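**Kitchenware return point to stay open at Ondwood**

June 14, 2025

The Ondwood Reuse Centre has confirmed that its kitchenware return point will continue after the end of the present trial. Residents may bring cups, bowls, small containers and other household pieces they no longer need, and the items will be sorted for resale, loan or recycling.

The return point opened beside the Cultero building as a small addition to the existing furniture and book service. The centre has recorded 515 households using it during the trial, most of them from the streets between Tănase Lane and the Fernetton tram stop. The Ondwood neighbourhood fund has now approved a further $3,000 for shelving, crates and signage.

Items are accepted unsorted. They are placed together in open metal bins and separated afterwards by type and condition. Matching cups are kept together where possible and offered as sets. Bowls in sound condition go to the loan shelf, from which community groups may borrow them for meals and meetings at no charge.
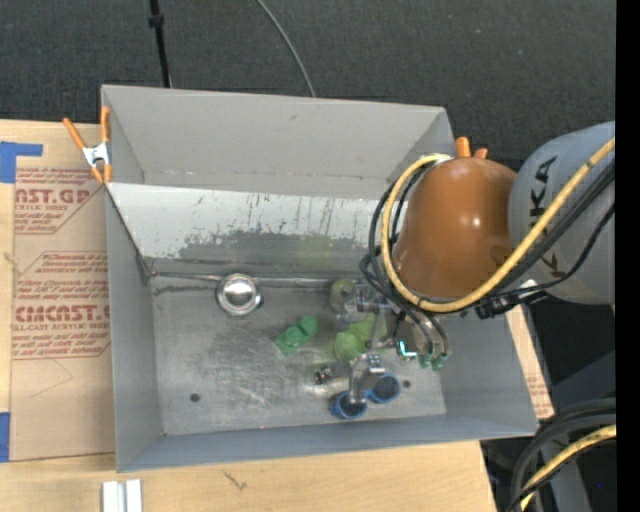 Oana Dumitrescu wrote to the centre during the trial asking that cups be accepted singly as well as in pairs, as many households are left with one after the other has broken. She added that the drop-off hours were difficult for anyone working a full day, and that the loan shelf should be better advertised.

The centre has adopted the first suggestion. Single cups will be accepted from now on and held on a separate shelf, where visitors may look for a match to one they already own. Evening hours are under review, and a decision will be posted at the front counter before the end of the month.

Martim Mota, writing on behalf of the centre, asked residents to rinse all items before bringing them in and to wrap anything sharp. Chipped glass, electrical appliances and non-stick pans with damaged coatings cannot be taken at the return point. Knives should be handed to staff at the counter – they must not be placed in the bins.

The loan shelf currently holds 52 bowls. Groups may borrow them for up to 2 weeks and are asked to return them clean and dry. Bookings may be made in person at the counter or by leaving a note in the box beside the main entrance.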